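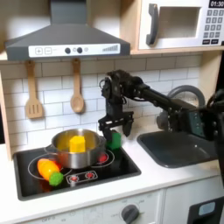 Brultstead Playroom – Minutes of the May meeting

Held in the reading corner after closing, Friday, 6:30 p.m. Seven present, two apologies received.

1. Minutes of the last meeting
Approved with one correction. The rug cleaning was paid from the general fund, not the toy fund.

2. Play kitchen
The meeting went over the play kitchen piece by piece. The hood, microwave, stovetop and tiled wall are all to stay as they are. A parent had asked if the printed buttons on the hood could be covered, as younger children pick at the edges. It was agreed to leave them and look again in the fall.

The slotted spatula and the spoon will go on hanging under the hood. One member felt they were too high for the two-year-olds. Others said the step stool solves this. Left as is.

The steel pot stays on the stovetop at closing. Small blocks are used as pretend food and keep ending up in the block bin in the other room, or the other way round. Agreed that the green ones belong to the kitchen and the rest go back to the bin – a note to this effect will be taped inside the cupboard door.

The counter is to be wiped down at the end of each session with the mild soap only. The spray cleaner left a film last time.

3. Replacement dishes
Two quotes were read out. Durneo offered a set of cups and plates for $123, delivery included. Urero offered a similar set for $116, but delivery is extra and the wait is three weeks. Durneo was chosen, five in favor, two against. The old cups with chips are to be thrown out when the new set arrives, and no sooner.

4. Shelving
Demchenko will come to fix the loose shelf by the coat hooks. The price given is $213, parts and labor. Approved. The coat area will be closed that morning and coats can go on the chairs.

5. Budget
The toy fund stood at $500 before tonight's decisions. The dishes come out of this. The shelf repair comes out of building costs.

6. Other business
The dress-up box needs sorting. Held over.
The door code has been changed. Members who have not received the new one should ask at the desk.

Meeting closed at 7:40 p.m. Next meeting in June, same room, time to be confirmed by email.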